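Dellora – Variationelle Grundzustandsenergien kleiner Moleküle

Stand: September
Daten und Auswertung: Gruppe Treketti, Standort Cletville

Inhalt

Dellora enthält Grundzustandsenergien und abgetastete Elektronenkonfigurationen für kleine Moleküle aus Elementen der ersten und zweiten Periode. Alle Werte stammen aus variationellen Monte-Carlo-Rechnungen mit einem neuronalen Wellenfunktionsansatz. Zu jedem Molekül liegen 5 Läufe mit verschiedenen Startwerten vor. Die Kerne sind fest (Born-Oppenheimer-Näherung), relativistische Korrekturen sind nicht enthalten.

Aufbau der Dateien

Je Molekül gibt es ein Verzeichnis mit 3 Dateien: Geometrie, Energieverlauf und Konfigurationen. Geometrien sind in Bohr angegeben, Energien in Hartree. Der Energieverlauf enthält pro Zeile Schrittnummer, Mittelwert, Varianz und Akzeptanzrate. Gespeichert wird nur jeder 50. Schritt – wer den vollständigen Verlauf braucht, muss neu rechnen. 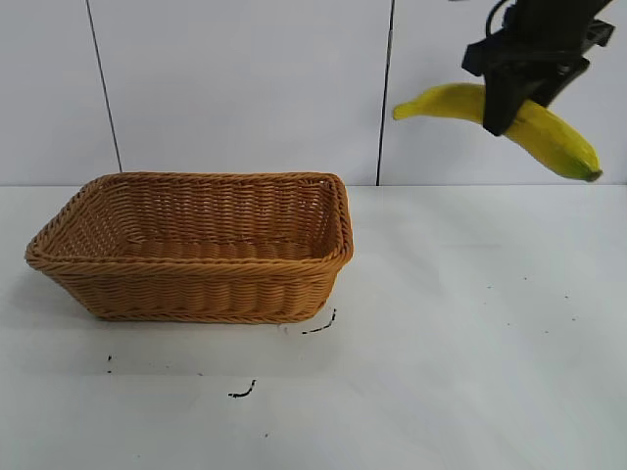
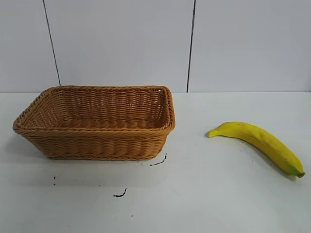
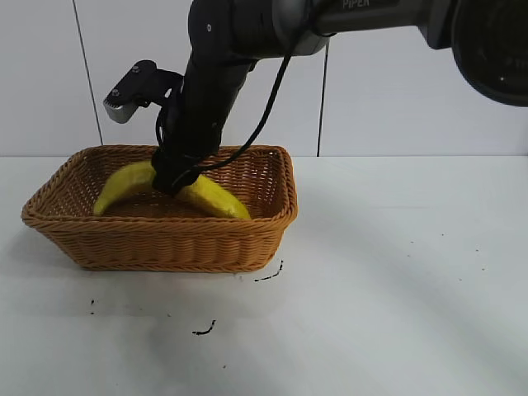
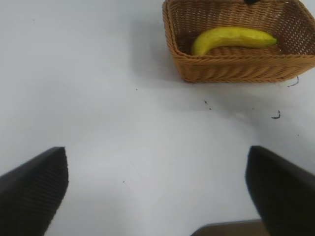

Abb. 1–4: Geflochtener Korb auf weißer Tischfläche.

Erzeugung

Die Startorbitale kommen aus einer Hartree-Fock-Rechnung. Danach folgen 1000 Schritte Vortraining gegen diese Orbitale und anschließend die eigentliche Energieminimierung. Die Auswertung erfolgt mit eingefrorenen Parametern. Die Fehlerbalken sind per Blockbildung bestimmt, da aufeinanderfolgende Stichproben korreliert sind. Das Skript für den ganzen Ablauf heißt adeleke und liegt im Hauptverzeichnis. Es liest die Einstellungen aus der Konfigurationsdatei des jeweiligen Moleküls.

Bekannte Einschränkungen

Bei gestreckten Bindungen streuen die Läufe stärker als nahe der Gleichgewichtsgeometrie. Angeregte Zustände fehlen. Kräfte wurden nicht berechnet. Die Akzeptanzrate in älteren Dateien ist als Prozentwert abgelegt, in neueren als Anteil – vor dem Zusammenführen bitte die Kopfzeile prüfen.

Nutzung

Die Daten dürfen für Forschung und Lehre frei verwendet werden. Bei Veröffentlichungen bitte Dellora und die benutzte Version nennen. Fehlerhafte Einträge bitte mit Molekülname und Laufnummer an die Gruppe in Cletville melden.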